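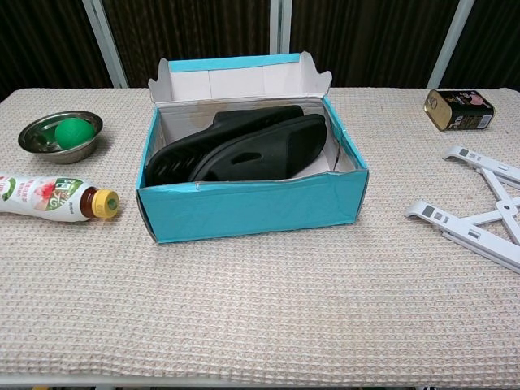 Turquoise shoebox on the waffle cloth, black slides inside.

4 November 2019 — notebook, dye bench

The Allell indigo vat is finally behaving! I fed it last night, wrapped it in the old duvet and left it alone, and this morning there was a proper coppery skin on top and the liquor underneath had gone that lovely murky yellow-green. pH strip a bit higher than I'd like, but I'm leaving it be.

Dipped the first lot of cotton before lunch. Short dips, 2 minutes each, squeezed out under the surface and then up on the line to air. I never get tired of watching the green go to blue — I stood there like a child at a firework display and let my tea go cold. The Harahap cotton takes it much more evenly than the Zisteo, which still has some finish on it whatever the label claims. Scoured a second piece of the Zisteo with soda ash (20 g to the pot, long simmer) and the water came out the colour of weak beer, so there's my answer. It goes in tomorrow beside an unscoured strip from the same length.
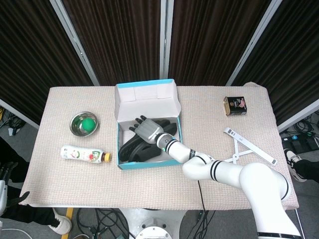 Linen next. I only have the Amard offcuts, but they're heavy and slubby and I think they'll be gorgeous. Weighed out 200 g dry and put them to soak overnight. Must remember to wring them really well before they go in, as the last batch carried far too much air into the vat and it sulked for two days.

Rub test on last week's samples: the ones rinsed straight away still leave blue on a white rag, quite a lot of it. The ones that hung overnight first are much better, hardly a smudge. So overnight airing for everything from now on, then a vinegar rinse, then soap. If anyone else is using the line, please leave the left end free for me.

Also tried a folded and clamped piece, just for fun. The resist lines are crisp on the outer folds and blurry in the middle, so next time fewer layers and tighter clamps. Still, what a blue!

To buy: more soda ash, pH strips, gloves in medium.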